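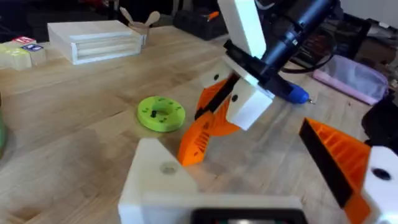

Baltasar Jara wrote in to ask for the Sunday times to go in the same file as the weekday ones, as he kept forgetting to load the second file and then wondering why half the Hisden stops had no service. They have been merged in this release. The old sunday.csv is gone, and the day column in times.csv now tells you which day a row belongs to.

Deston and Hisden bus timetables

Typed-up copies of printed bus timetables for the routes between Deston and Hisden, with the stops in between. The set was made from 200 printed sheets kept in box files at Deston library. Most are the folded kind that used to be left by the driver's seat. A few are posters taken from shelters, and those tend to have the best notes at the bottom.

Released June 22, 2018.

What is in the folder

sheets.csv: one row for each printed sheet, with its shelf mark, the operator named on it and the dates it says it covers.

stops.csv: one row for each stop, 67 in all, with the name we settled on and every other spelling found on the sheets.

times.csv: one row for each printed time. This is the large one.

notes.csv: footnotes, copied word for word, with the symbol used on the sheet.

The four files are joined by sheet_id and stop_id. All are plain UTF-8 with a header row and commas between fields. Text that contains a comma is in double quotes.

Columns in times.csv

sheet_id: matches sheets.csv.

route: as printed. Some routes have a letter after the number and some sheets leave it off. We did not add it back.

day: weekday, saturday, sunday or holiday. Schooldays-only journeys are marked weekday and have a footnote.

journey: counts from the left of the printed table, starting again on each sheet.

stop_id: matches stops.csv.

time: four digits, 24-hour clock. Older sheets printed in the 12-hour clock have been changed over, and the original is kept in time_printed.

note_symbol: blank for most rows.

How the sheets were typed

Each sheet was typed twice, by two people working apart, and the versions were compared by a short script. Where they differed, Angharad Pumphrey went back to the paper. Most differences were a 3 read as an 8, or a whole column shifted down by a row where the printer had left a gap. Where the paper could not be read, the time is given as a question mark.

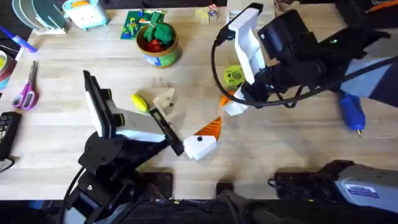

Printed mistakes have been left in. If a sheet has a bus reaching Hisden before it leaves the stop before, so does times.csv, and the row has "sic" in the check column. Please do not report these as errors unless the paper says something different.

Stop names

The names changed a good deal. The stop at the top of Ifans Lane appears as Ifans Lane Top, Ifans Corner, Ifans and, on one poster, Evans. All of these share one stop_id. The stop outside the Gorka works was moved across the road when the works gates were closed, and the two positions have separate ids, gorka_old and gorka_new. Sheets that only say Gorka have been given the old id when they start before the move. The rest are left blank.

Known gaps

There are no February sheets with a winter diversion table, although several footnotes mention one. If you have a copy, we would like to see it.

Fares are not included. They were printed on the backs of some sheets and may be typed up later.

Positions for stops are missing where the shelter has gone and we could not agree on the spot.

The sheets show what was meant to run. They say nothing on whether it did, so please do not use the set to work out how late the buses were.

Using the files

Spreadsheet programs will often drop the leading zero from early morning times. Import the time column as text.

You may use and change the files for any purpose. Please credit Deston library and say which release you used.

Corrections

Send the sheet_id, the row and what you think it should say. A photograph of your own copy of the sheet helps if you have one. Angharad Pumphrey checks corrections against the box files and adds them to the next release.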